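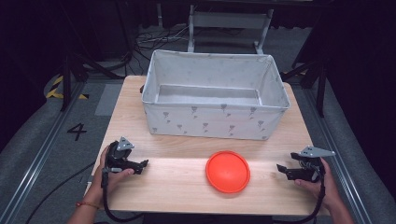 Deck flex and truck swap, Lemden board

2019-10-22

Carried on with the Lemden deck from the Zumetti order. Goal for today was to get the front adapter to return to center without the dead spot logged in March, and to find out if the deck is soft enough to be part of the problem.

Setup
Deck: Lemden, 36 in, maple, kicktail, stock wheelbase.
Front: Asfaw spring adapter, second revision arm.
Rear: standard truck, 10 degree riser, stock bushings.
Wheels: Florkmont, soft, same set as last time. Not rotated.

Flex
Supported the deck at the truck bolts and hung 100 lb at the midpoint. Left it 30 min, then read the dial. Slight sag, full recovery once the weight came off. No creaking from the glue lines. The deck is stiffer than the blank we rejected, and I don't think it explains the dead spot.

Front adapter
Took the arm off and cleaned the pivot. Old grease was gray and gritty. Inner race has a faint wear line on the toe side only. Spring seat was a hair off square, so the spring loads one edge first and the arm sits still for the first bit of lean. Filed the seat flat, checked with the small square, regreased, put it back with one turn less preload.

Bench check: arm now moves as soon as it is pushed and comes back to the same mark from both sides. Toe side is still a little slower. Probably the race.

Ride
Back lot, dry, 10 pumps per run from a standstill, flat ground. First runs felt loose and the rear wanted to step out. Tightened the rear kingpin a quarter turn and it settled. Board holds speed through a figure eight without a push. Some wheel rub on the hard heel side cutback, mark is on the rear left well. Did not show up with the taller riser.

To do
Order a new inner race from Asfaw, same part as before.
Repeat with the harder rear bushing before touching the preload again.
Sand the rear wells deeper or go up one riser, not both at once.
Rewrite the torque note on the Zumetti sheet, the old value was for the first revision arm.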